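Chapter 7
Faults, Stops and Recovery

In this chapter
7.1 The Lidlow incident
7.2 Faults, errors and failures
7.3 Kinds of stop
7.4 Cables as a source of faults
7.5 Restarting after a stop
7.6 Keeping a fault log

Before you start
You should be able to name the joints of a six-axis arm (Chapter 2), read a joint torque plot (Chapter 4) and explain the difference between a work cell risk assessment and a task risk assessment (Chapter 6). If you have not yet done the lockout practical, do it before attempting any of the bench work in this chapter.

7.1 The Lidlow incident

Correia is a small firm in Editville that tests handling routines for kitchen and laundry products. Its Lidlow bench is a single table with one arm and a two-finger gripper. The routines are ordinary: pick up a light object, carry it a short distance, put it on a plate or in a bin, go back to the start position. The arm is run at reduced speed and the bench has no fence. A person may stand beside it while it moves, provided the emergency stop is within reach and hands stay off the tabletop.

In June, the bench was running a set of 657 cycles over several days. The technician on duty was Anoma Karunaratne. During a placing move the arm halted with the gripper a short distance above the table, and the pendant showed a protective stop on joint five. The message gave the cause as "torque outside expected range".

Karunaratne looked over the tabletop, saw nothing touching the fingers, cleared the message and resumed. The arm finished the cycle. It stopped again on the same joint a little later, and again she cleared it. By the end of her shift there had been seven protective stops, all on joint five, and all had been cleared from the pendant. She wrote "7 x P-stop J5, cleared" in the bench book and told the person taking over.

The next morning the eighth stop did not behave like the others. When the message was cleared the wrist turned sharply through 21 degrees before the arm came to rest. The fingers struck a canister and pushed it off the table. The operator had been reaching across to straighten a plate and was hit on the back of the hand by the gripper housing. The injury was a bruise and a small cut. The operator pressed the emergency stop, had the hand dressed and reported the matter to Honeylyn Javier, who was responsible for safety at the site.

Javier had the arm isolated and left where it was. She and Karunaratne photographed it, then moved each joint by hand with the brakes released one at a time. Joint five was stiff over part of its travel. The cable that ran down the outside of the arm had been retied after a gripper change the week before, and one tie had been placed too close to the joint. When the wrist turned inward the slack was taken up and the cable pulled tight across the housing. The controller read the pull as extra load.

Two things therefore went wrong. The cable was short of slack, which produced the stops. The resume function had also been set to carry on from the commanded position instead of the actual position. While the joint was only slightly behind its command the difference did not show. On the eighth stop the cable had held the wrist back much further, and when motion was resumed the arm made up the whole difference in one movement.

What the records showed

The pendant kept a record of every stop, with joint torques for the 30 seconds before each one. Once these were plotted together the pattern was easy to see. The torque on joint five rose at the same wrist angle every time, and the peak grew slightly from one stop to the next. A random contact with an object would have shown up at different angles and usually on more than one joint.

The bench book was less useful. It gave the number of stops and the joint but not the cycle, the wrist angle or the object being handled. It also did not mention that the gripper had been changed. That entry was in a separate maintenance file kept on another computer, and the people running the bench did not normally open it.

What was changed

Correia made four changes before the bench went back into use.

The cable was rerouted with a larger loop at the wrist, and the positions of the ties were marked on the arm with paint pen.

The resume setting was altered so that the arm first reads its actual position and then returns to the path at creep speed. The operator has to hold the enabling switch through this move.

A second protective stop on the same joint in one shift now takes the bench out of service until the cause is found.

Gripper changes are written in the bench book as well as in the maintenance file. After any change the wrist is moved by hand through its full travel before power is restored to the drives.

The third change caused the most argument. Some of the staff felt it would cost too many hours, as the arm also stopped now and then when an object was knocked against the edge of a bin. Javier's view was that a stop of that kind could be explained in a minute by looking at the table and the torque plot, and that the bench could be signed back on once it had been explained. The rule was kept.

Why it matters on a small bench

Students often meet robot safety through large industrial cells, where the hazards are heavy loads, high speed and crushing. A tabletop arm is lighter and slower, and people become used to it. They lean over it to tidy objects between cycles. They clear messages without reading them to the end. The tools and settings that limit force on such an arm do their job only while the controller's picture of the arm is correct, and a snagged cable is one of the simplest ways to make that picture wrong.

In the rest of this chapter we work from the Lidlow incident. Section 7.2 sets out the terms used in fault reports. Section 7.3 covers the kinds of stop you will meet and what each one does to the drives and brakes. Section 7.4 returns to cables, including the effect of tie spacing and bend radius. Sections 7.5 and 7.6 deal with restarting and with written records. The practical at the end uses the Prandell training bench, but any arm with a readable torque log will do.

Safety note for the practical
Wear closed shoes and tie back long hair. Remove rings and bracelets. One student operates and one student watches, and the watcher keeps a hand at the emergency stop whenever the drives are live. Neither student reaches over the table until the operator has called "stopped" and the watcher has repeated it. If the arm halts by itself, leave the message on the screen and write it down in full before touching anything on the pendant.

Look at Figure 7.1 before reading on. Follow the black cable from the upper joint down the side of the arm, and note how close the open fingers are to the banana. Think about which way the loop would move if the wrist turned, and which objects on the table the gripper could reach if the wrist swung without warning. We come back to both points in Section 7.4.

Figure 7.1 Arm and two-finger gripper over a tabletop task. The external cable forms a loop beside the arm.

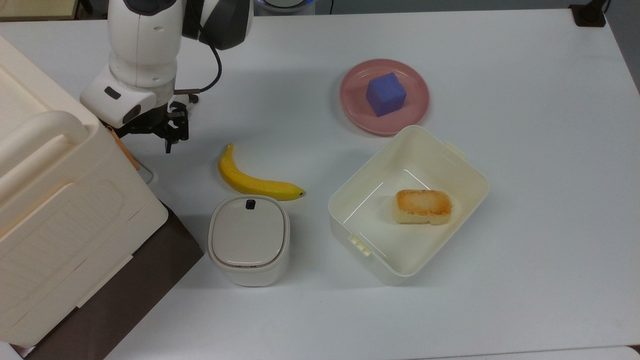 7.2 Faults, errors and failures

In everyday speech these three words are used for the same thing. In a fault report they are kept apart. A fault is a defect in a part, a setting or a procedure. It may be present for a long time with no effect. An error is a difference between what the system is doing, or believes it is doing, and what is correct. A failure is the point at which the system no longer does its job, or does harm.

At Lidlow the badly placed tie was a fault, and so was the resume setting. The gap between the commanded and the actual wrist position was an error. The sudden turn of the wrist was the failure. The seven earlier stops were protective actions that worked as designed, and each of them was a chance to find the first fault before the second one came into play.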